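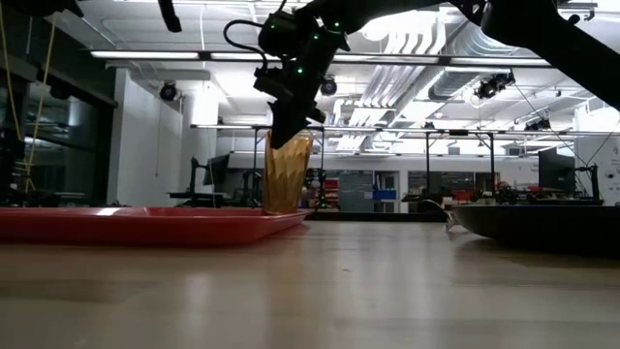

Shobha Subramaniam would keep the gold cup and the red tray together on any table, as the two colors need each other and a plain tray makes the folds in the cup look duller than they are. Danica Vaněk prefers the dark oval tray for the same cup and has said so more than once. Both arrangements were tried for the Pallora table settings, and the pages here cover the trays, the cups and a few of the smaller pieces.

The Pallora shelf list has 18 entries at present, most of them trays and cups in everyday use. Pieces are listed by color first and then by shape. The red trays are long with a raised rim. The dark tray is oval and is stored flat with nothing on top of it.

Faceted cups
The cups are wider at the rim than at the base. They are wiped with a soft cloth along the folds, from the rim down. Matěj Bartoš wrote the care notes in October, and they apply to the gold and amber colors alike.

Red tray with round pan
The pan is dark gray with a shallow dish and a raised lip. On the tray it goes toward one end, with the cup at the corner. The small utensil with the red handle and metal head stays on the bare wood beside the tray.
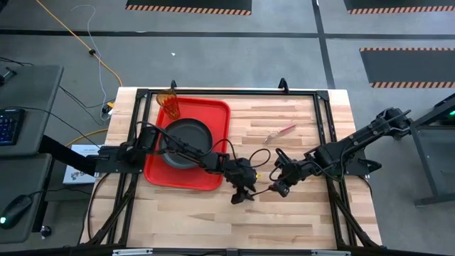
Storage and labels
Trays go on the lower shelf, red ones to the left. Cups are stored upright and are not stacked. Pans go on the middle shelf with a sheet of paper between them. Labels face the aisle and carry the shelf number only. Corrections to the list go to Lenka Říha, who updates this page at the end of each month. Entries for the Gashi bowls will be added once the labels are printed.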